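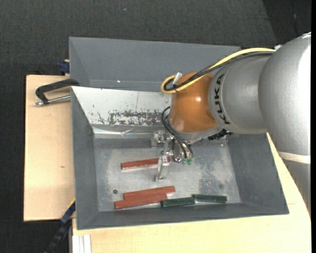
Sourdough starter log, Sunday, April 19, 2020

Flour comparison, jar A (whole rye) and jar B (plain white from the Stavberg mill). Both fed at 7 this morning, 1:1:1 by weight, same tap water, same shelf above the boiler.

Jar A doubled by noon. Jar B was slower and had a layer of gray liquid on top at the morning check. Stirred it back in. Smell is sharp, close to nail polish. Mei thinks it wants feeding twice a day, so the next feed is at 7 tonight.

Test loaf from jar A: 765 g dough, 200 g of that starter. Bulk rise was cut short when I needed the bowl. Crumb tight at the bottom, fine near the crust. Salt was right at 2 percent.

The kitchen scale drifts when the battery is low. Changed it after the loaf, so treat the dough weight with some caution.

To do:
Ask Nhung if she still has the lidded pot.
Rye is down to one bag. Rosário is ordering from Jerville, add ours to hers.
Repeat the loaf with jar B once it doubles two days running.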